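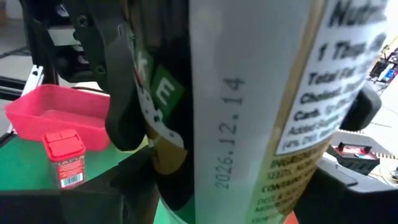
I was on nights at Skarkov's the week the arm stopped letting go, and I still tell it badly, so bear with me. My job was kitchen goods, which meant sitting on a stool behind a yellow line while the arm picked things up and put them in the basket, and writing down whatever it got wrong. Spice shakers it could manage in its sleep. The big white tubs were the trouble, the ones with the gold label and the ingredients in print so small I had to squint. It would get both sides of its grip on one, tip it a bit, turn it until the camera found the date printed up the side, 2026.12.14, and then over to the red basket and down. Lovely to watch, the first 216 times.

On pick 217 it took hold and just stayed there.

I gave it a minute. Then I rang Gavin Strachan upstairs, who was eating something crunchy and told me to give it another minute.

"It's thinking," he said.

"It's squeezing," I said. You could hear the plastic, you see. A little tick, then a gap, then another little tick, like somebody pressing on a yoghurt lid.

Now, the rule was that you hit the red button and you kept your hands to yourself, and I'd signed a form saying so. I hit the button. The arm went dead, as it should, only the grip didn't open. It was built that way so it wouldn't drop things on people's feet. So there we were, me and a tub of seeds, with the screen showing fault 3353 and the book of faults stopping at 1238.

And I thought, well, it's off, isn't it? I could just wiggle it out.

I'd got one foot over the yellow line when Erzsébet Jakab came round the corner with her tea and said my name. She didn't shout it. She put the tea on the floor, walked past me to the wall and turned a brass tap I'd taken for part of the heating. There was a long hiss. Both sides of the grip sprang apart so hard that the tub shot across the table, hit the post and went rolling off under the bench.

"Air," she said. "The button doesn't do the air."

I took my foot back.

We found the tub in the end, with a dent on each side you could have fitted your thumb in. Gavin came down and took pictures of the tap. By June there was a big red label on it and a new page in the book, and I'd moved over to bedding, where the arm only ever picked up pillows. Erzsébet had to make another tea. I offered, but she said I'd had enough excitement and to sit on my stool.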